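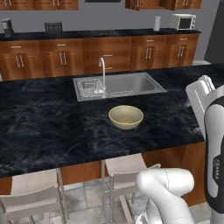
M. Ruiz-Ortega

5. Failure Analysis

5.1 The task and the rule for stopping

Figure 4. The simulated kitchen in Grunano, with the Franka arm at the right end of the island and the bowl in front of the sink.

In this section we study the failures of the bowl task and describe one fault which we did not expect and which we consider a safety matter. The task is simple to state. The arm must take the bowl from the island and place it in the empty basin of the sink, the one on the right in Figure 4. The basin on the other side has the dish rack in it and is counted as a wrong placement, also when the bowl lands there without any shock.

All episodes were run in the Grunano kitchen. The policy, which we call Grakanard as in the earlier sections, sends a target for the hand at 20 Hz. The target goes through Idbridge, our middle layer, which turns it into joint commands and which also has the duty to stop the arm. Idbridge stops the arm in two cases: when a joint comes too near to its limit, and when any link touches an object that is not on the allowed list. For the bowl task the allowed list has only the bowl, and only for the fingers.

We ran 2,835 episodes with the final weights. Of these, 642 failed. Most of the failures are of the kinds that other work on pick and place has already described: the fingers close too early, the bowl slides away under one finger, or the bowl is released while it is still over the raised rim. We give them in the appendix and we do not discuss them more in this section. In 49 of the failed episodes the log shows something different, and the rest of this section is about these.

5.2 What the log shows

In the 49 episodes the hand follows its target well. The error at the fingers is small during the whole reach and the camera view from the wrist looks normal. However, the elbow goes down and forward until it enters the space of the nearest bar stool, and it stays there for some time. Idbridge does not stop the arm. The episode ends later with a timeout, or with a bowl dropped at the side of the basin, and in our first reading of the results we had put all of them under "late release". We found the mistake only when we played the episodes again with the contact forces drawn on the links.

The fixed camera was of little help for this. As one can see in Figure 4, the rounded elbow of the arm stands in front of the right stool from this side, and the two overlap in the view in many episodes where the distance between them is safe. A person who looks at the recorded video will learn very quickly to ignore the overlap. We did this ourselves. For this reason we do not recommend to label elbow contacts from one fixed view, even when the label is made by somebody who knows the arm well.

The depth image of the same camera gives a better answer, but it was not saved in the first part of the runs. We therefore used the state of the simulator, which is exact, and computed the smallest distance between the elbow link and each part of the stool at every control step. An episode was put in the group when this distance was negative for more than three steps one after the other.

5.3 The cause

We found two causes, and both must be present for the fault to appear.

The first cause is in the way the scene is reset. At each reset Grunano places the stools again, with a small random change in position and turn. The visible mesh of the stool and its collision shape are stored as two separate items. When the reset is asked for while the physics step is still open, the mesh gets the new position and the collision shape keeps the old one. In the pictures the stool is then in one place, and for the contact solver it is in another place. The difference is a few centimeters in most resets and more in some, depending on the random draw. No message is written, because both calls return without error.

The second cause is in Idbridge. The arm has one joint more than it needs for placing the hand, and so the elbow can move while the hand is still. Idbridge uses this freedom to keep the joints far from their limits. For a bowl that stands close to the front side of the island, the preferred solution brings the elbow low, in the direction of the stools. The distance check in Idbridge, which should push the elbow up again, reads the collision shapes. When the shape is at its old place, the check believes that the way is free.

It must be said that the policy has no fault in this. Grakanard commands only the hand, and for the hand the path was correct. We tested this by playing the recorded hand targets again, in the same 49 episodes, with the collision shapes moved to their right places. The elbow then stayed above the seats, or Idbridge stopped the arm before the elbow came near the stool. The late timeout also became clear to us: the cost term for the joint limits and the cost term for the stool pull against each other when the shape is only partly wrong, and the arm becomes very slow without being stopped.

5.4 Changes made

We made three changes. The reset call in Grunano now waits until the physics step is closed, and after the reset it compares the position of every mesh with the position of its collision shape. If the two do not agree, the episode is not started. In Idbridge the elbow has a lowest allowed height for every task at the island, measured from the countertop, and this limit does not depend on the stools at all. Finally, a sudden fall of the arm speed while the hand target is still moving is now treated as a fault and ends the episode with its own code.

The second change has a price. With the height limit some bowl positions at the edge of the island cannot be reached from above any more, and the arm must take the bowl from the side. The grasp is then less stable. We accept this for the present work – a height limit is easy to check by hand, and we wanted at least one protection which reads nothing from the scene.

We left the stools in the scene. It would be easy to take them away, and the task itself does not need them, but kitchens have stools and we want the elbow to be tested against them.

5.5 Meaning for work outside the simulator

A split between what is drawn and what is solid cannot happen to a real stool in the same form. A near relative of the fault can happen all the same. If the planner on a real arm uses a map of the room that was made in the morning, and somebody moves a stool at noon, then the map has the old place and the camera has the new one. The distance check would pass exactly as it passed in our logs. The elbow is the part most in danger, as the wrist camera does not look at it and the operator is watching the bowl.

We also want to warn about the use of success rates alone. The group with the elbow fault is a small part of the failures, and by the rate alone we would have given our time to the early grasps. The contact forces on the elbow in these episodes were, however, the highest in the whole set, and in almost all of them the arm continued to push after the first contact. We now report the largest force on each link next to the success rate, for successful episodes also. An episode can end with the bowl in the right basin and still contain a contact that should have stopped the arm.

The check for mesh and collision shape is part of the Grunano scripts used in Section 6, and all results given there were produced after the change.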